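Kitchen assistant for our rented teaching kitchens, part time

Somogyi Kitchens is looking for one person to keep our small practice kitchens in order. We rent these kitchens by the half day to people who teach cooking at home level: baking for beginners, meals for one person, cooking after an illness. The teachers bring their own recipes and their own food. We give them the room, the small appliances, the dishes and a clean table to start from. The last point is where you come in.

The position is for 20 hours per week. It starts in May, and we hope that the person will stay with us at least until the end of the following winter.

What you will do

Before each course you prepare the tables. Every table has the same basic set: a mat, a toaster oven, a plate stand, a mug tree and whatever the teacher has asked for on the order sheet. After the course you wash, dry and put everything back. You wipe the inside of the toaster ovens, including the glass of the door, and you empty the crumb trays. You look at the cords and plugs, and if something is damaged you put the appliance on the repair shelf and write it in the blue notebook. Please do not try to repair it yourself, even if you know how.

You also receive deliveries, fold the towels and once per month help with the inventory. We own 480 pieces of tableware at the moment, and they do not all stay where they should.

There is no cooking in this job. Some applicants in the past were disappointed by this, so I prefer to say it early. You are welcome to stay and listen to a course after your hours, if the teacher agrees.

Who we are looking for

You do not need a diploma. Experience in a restaurant, a school kitchen or a hotel is good, but keeping a busy household is also experience and we will treat it so. You should be able to stand for several hours and carry a box of plates up one flight of stairs. You should be able to read an order sheet in English and ask when it is not clear. Our teachers are sometimes in a hurry and write badly.

It is important for us that you like things to be in their place. The mugs hang on their trees and do not stand in piles. The plates go in the stands with the largest at the back. Fruit and bread that come early are put on the mat of the right table, and raw meat goes directly to the refrigerator, with the name of the teacher on the package.

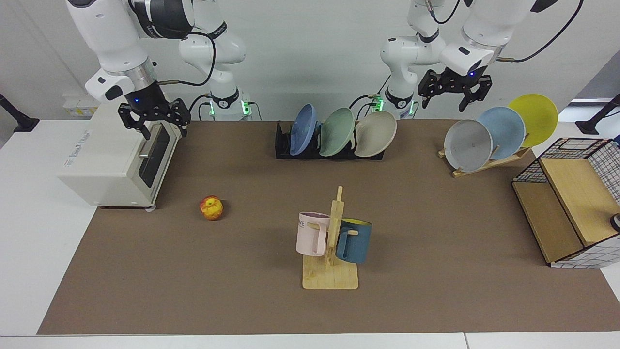
The working hours change with the courses. You get the plan for the next month two weeks before it begins. Most shifts are in the afternoon and end at eight in the evening. If you have children to pick up or another job, tell us in your application, and Noémi Hegyi will try to make a plan around it. She has done this for all of us at some time.

What we offer

A regular contract from the first day, paid vacation, work shoes and aprons. You can use the staff kitchen and eat there for free on the days you work. In the first two weeks you work together with Orsolya Kocsis, who had this position before and now takes care of the bookings. The pay is the same for all kitchen assistants, and we send you the table when you ask for it.

How to apply

Send us a short letter and a list of your former jobs. One page for both is enough. A photo is not necessary. Please write the reference number 2141 on the letter and tell us from which day you could start. You can also leave the letter at the front desk on the ground floor, between 9 a.m. and noon.

We answer every application within 14 days. If we invite you, you will talk with Gizella Illés for half an hour and then prepare one table with her, so please wear comfortable shoes. The trial is paid.

Gizella Illés
Somogyi Kitchens, Rooms and Equipment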